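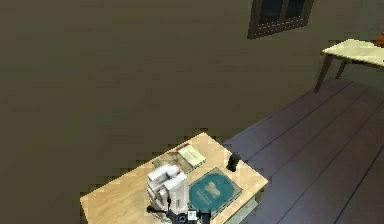

The room in the simulator, arm clamped to the worktable, teal one at its right and the cream book farther back.

Books creep across the table in my simulated room before the arm touches them

Posted by Griet Van Dijk, 21/10/2019

Hello everyone, and thank you in advance for your patience with a long post! I have been building a small desktop arm at the shared workshop in Drendale since March, and before I let the real one push things around on my own worktable I wanted to try it out in a simulator. I am a bookbinder by trade and came to all this sideways, so please use small words with me.

The arm itself behaves. I can send it out, fold it back up, and it stops where I tell it to. My trouble is with everything lying on the table. I start the run, I give no commands at all, and the books begin to slide. Very slowly, mind you, like butter on a warm plate. The teal one wanders toward the base of the arm, and the cream one turns a little on the spot. If I leave it going while I make tea, the teal one ends up leaning on the base and then the arm starts to shiver too, and of course then I can't tell whether I have one problem or several.

I modeled the rest of the living room as well (I know, I know, but I was enjoying myself, and I'd like to put a camera on the arm later on and have it see the same walls it will see at home). So there is a sofa with a laptop on it, a side table and so forth. I did wonder if all that was simply too much for my poor old computer.

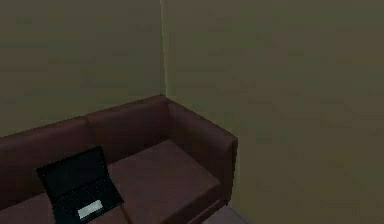

I tried taking the furniture out for an evening and the books crept exactly the same as before, so I put it all back. I have also turned friction up from 0.5 to 2, which slowed them down a bit but did not stop them. I run it at 300 steps per second, as the tutorial had it. For the weights I put everything on the kitchen scale. The cream book, for instance, came out at 876, and I typed that straight in.

Has anybody been through this? I would love to fix it properly before I go any further with the arm, and if I have done something silly please just tell me so.

Jozef Hoekstra

Get a faster computer. These programs all struggle on old machines and you will get drifting. Mine did it too until I upgraded.

Yung-ching Lau

Hi Griet, what a nice thing to be working on, and don't spend money on a new computer yet! A slow machine will usually make the run take longer on the clock, but if your step size is fixed the physics inside should come out the same. You already took the furniture out and saw no change, and I'd call that a very good test.

Look again at the weight. Your scale reads grams and nearly every simulator I've used wants kilograms, so I suspect you have a book on that table weighing as much as a small car. It should be 0.876. Go through every object you weighed and move the decimal point over, including the parts of the arm if you did those on the kitchen scale as well. I did the very same thing with a gearbox years ago and spent most of a winter blaming the motors, so you're in good company.

Very heavy things resting on a surface get pressed a tiny way into it, the solver pushes them back out, and if the push isn't perfectly straight they travel sideways. That would give you your butter on a plate. It would also explain the shivering, as the arm is trying to hold its place with something enormous leaning on it.

After that I'd do these, one at a time, with a run after each:

Put friction back to 0.5. You'll want a believable value when you start pushing the books for real.

Check that the tabletop is level. Mine was tilted by a hair once from a rounding error in the exported model, and a book on a slope will go downhill if you wait long enough.

Replace the collision shapes of the books with plain boxes. You can keep your pretty covers for the camera, the physics doesn't need them.

If there is still some creep after all of that, raise the rate to 2000 steps per second just to see whether it changes anything. It'll be dreadfully slow on your machine, so only let it go for a short stretch.

Do come back and say how you got on.

Nele Dijkstra

I'd go with the grams as well. One small thing to add: when you drop the objects in at the start, set them a hair above the table and let them settle before you switch the arm on. If they start out overlapping the tabletop even slightly, they get a shove on the very first step. I wait almost a second of simulated time and then begin. Also, save a copy of your file before changing all those masses, I lost a whole kitchen that way!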